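6 min read

We use cookies to remember your reading preferences. Accept | Manage settings

Grameo perception and planning software: progress report to Zavent, second reporting period

1. Status

Work in this period covered three parts of the software stack: the ingest pipeline for hand-held gripper recordings, the perception module for transparent containers, and the planner that consumes the output of both. Ingest is finished and in daily use. Perception meets its target on opaque objects and misses it on clear plastic. The planner is running in simulation and has not been moved to hardware. Spending is in line with the plan agreed in July, except for annotation, which is covered in section 6.

2. Ingest and synchronization

The first version of the ingest tool read each gripper stream and the head camera stream separately and aligned them by the timestamp each device wrote into its own header. Clock drift between devices made this unreliable over long sessions. Kaan Kaplan replaced the alignment step with a two-stage method. The coarse stage uses the host arrival time. The fine stage matches the jaw opening signal against the jaw opening estimated from the head camera, and solves for a single offset and a linear drift term per device.

After the change, the residual between streams is at most 23 milliseconds on the validation sessions. The requirement in the work plan was one frame period at 30 frames per second, so this item is closed. Sessions where the jaws never open or close cannot be aligned by the fine stage. The tool now marks these and leaves them out of the training export unless the operator overrides the flag.

Three smaller changes went in at the same time:

The exporter writes left and right gripper poses in the table coordinate system. Previously they were written relative to the first head pose, and every downstream script carried its own conversion.

Dropped frames are recorded as gaps. The old behavior, repeating the last frame, produced false zero-velocity segments that the policy learned to imitate.

Session metadata is validated on write. A missing calibration file stops the export with an error instead of a warning.

3. Perception of clear containers

The box task remains the hardest of the tasks in the agreed set. The container is a clear plastic storage box with a hinged transparent lid, placed on a wooden table. The base takes its appearance from the wood grain behind it, and the molded grid on the lid returns reflections that the depth estimator reads as surfaces at the wrong distance.

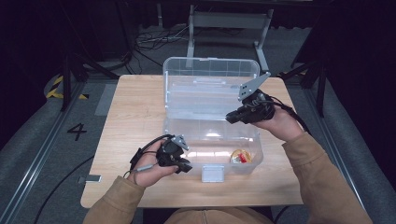

Report prepared by Pouran Naseri, Grameo software team
Reviewed by Clyde Kapoor
Filed under: Perception, Planning | 2 comments | 0 shares

The detector used in the last period produced one mask for the whole container. This was adequate for deciding whether a box was present and not adequate for acting on it, because the lid, the base and the latch have to be treated separately. The current model has four outputs: base rim, lid plane, latch clip, and contents. The latch is small, white and opaque, and is the most stable of the four. We now use it as an anchor. Once the latch is located, the rim is fitted as a rectangle constrained to pass through it, and the lid plane is fitted as a rotation about the opposite edge of that rectangle.

With this constraint in place, the lid angle estimate is stable when the lid is fully upright and when it is closed. Between these positions the estimate still jumps when a gripper passes in front of the hinge line. Xuân Đồng added a temporal filter that holds the last confident angle while the hinge is occluded. It removes most of the jumps and introduces a lag at the start of each closing motion. We have kept the filter in the offline labeling path and disabled it in the online path until the lag is fixed.

The contents output is evaluated with small wrapped items in crinkled packaging. Yellow and red areas of the wrapper are segmented well. Clear areas are frequently assigned to the base of the box, which pulls the estimated item center toward the printed part of the wrapper. The error is small in absolute terms but large relative to an item the size of a piece of candy, and it is enough to cause the planner to propose off-center grasps.

On the held-out set of 500 segments, the four-output model gives a usable estimate for all parts in 65 percent of cases. The target is 80 percent. Most failures are on the lid plane, with the contents output second. The base rim and latch outputs would meet the target if scored alone.

4. Planning

The planner takes the part estimates and produces paired trajectories for the two grippers. Roswitha Harms rewrote the collision model so that the mounting plates on top of the grippers are included. The earlier model contained only the gripper bodies and jaws. It accepted trajectories in which a plate would have struck an open lid while the jaws were still clear of it, and the fault showed up when recorded demonstrations were replayed against the model. The two plates differ in size and angle, so the left and right grippers now have separate collision geometry. They can no longer be swapped in the configuration without reloading the scene.

Cables are not modeled. We considered a swept volume around each cable and rejected it, as it ruled out most of the demonstrated motions. The planner instead applies a soft cost to wrist rotation beyond the range seen in the demonstrations. This is a workaround and is listed as one in the issue tracker.

Planning time in simulation is acceptable for a single arm. For paired motion the solver sometimes fails to converge when both grippers are above the base at different heights, with one waiting near the lid and the other reaching down. This configuration is common in the demonstrations. We are testing a warm start taken from the nearest recorded segment. Early results are good, but the comparison has been run on one task only.

5. Tooling

The session viewer has been moved from the desktop application to a browser page, which lets the team at Endach review segments without a local install. It shows the head view, both jaw signals and the part masks on one timeline. Reviewers can split a segment, relabel it or reject it, and every edit is stored as a separate record so that the original labels can be restored.

The viewer is slow on long sessions. The cause is known: masks are decoded in full when the page loads. Decoding on demand is written and is waiting for review.

The Rao calibration library has been pinned to its current version. The newer release changes the sign convention for one of the rotation axes, and we do not plan to migrate before the end of the project.

6. Deviations and risks

Annotation of clear plastic takes longer than budgeted. Annotators disagree on where the lid ends when it is viewed against a dark background, and those segments need a second pass. We have moved hours from the simulation item to cover this. The total is unchanged.

The lid plane target is at risk. If the estimate does not improve, the fallback is to place a marker on the lid during evaluation. This would satisfy the planner requirement but not the perception requirement, and we would need Zavent's agreement before doing it.

Hardware integration starts later than planned by one reporting period. It depends on the online filter, and we do not want to tune the controller against an estimate that is going to change.

7. Work for the next period

— Replace the hold filter with a predictor that uses gripper pose during occlusion of the hinge.
— Retrain the contents output with separate labels for printed and clear wrapper.
— Complete the warm start comparison on the remaining tasks.
— Merge on-demand mask decoding into the viewer.
— Run the first hardware trials with the lid fixed open, then with the lid free.

One decision is requested from Zavent: whether the 80 percent target applies to the four outputs jointly, as we have scored it here, or to each output separately. The work plan can be read either way, and the answer determines how the next annotation batch is divided. Questions on the scoring method should go to Pouran Naseri; questions on budget should go to Clyde Kapoor.

2 comments | Share this report

Get project updates by email. Enter your address to subscribe to the newsletter. Unsubscribe at any time.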